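Unit 4: Friction and normal force

4.1 Static friction

Two surfaces pressed together resist sliding up to a limit. The limit is the product of the normal force N and the coefficient of static friction, written μs. Below the limit, the friction force equals the applied force and the body stays at rest.

The coefficient depends on the pair of materials and on the state of the surfaces. It does not depend, to a first approximation, on the area of contact. Rubber departs from this rule; see the Dasura notes, section 2.

4.2 An object held between two faces

Each face supplies its own normal force and its own friction force. For vertical faces and an object of weight W, the condition for no slip is 2μsN ≥ W. Inclined faces add a vertical component of N, and its sign must be settled from the free-body diagram before any numbers are entered. 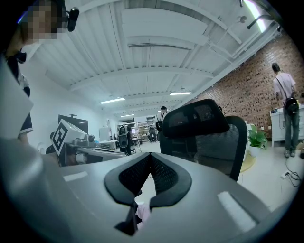
4.3 Worked case

A block of weight 24 N is held between two vertical faces, each pressing with 165 N. The least coefficient that will hold it is 24 / (2 × 165) = 0.073.

4.4 Problems

1. Repeat 4.3 for a block of weight 17 N.
2. Derive the no-slip condition for faces inclined at an angle θ to the vertical.
3. State which assumption in 4.1 fails for soft rubber.

Written answers to A. Chraibi before the November tutorial.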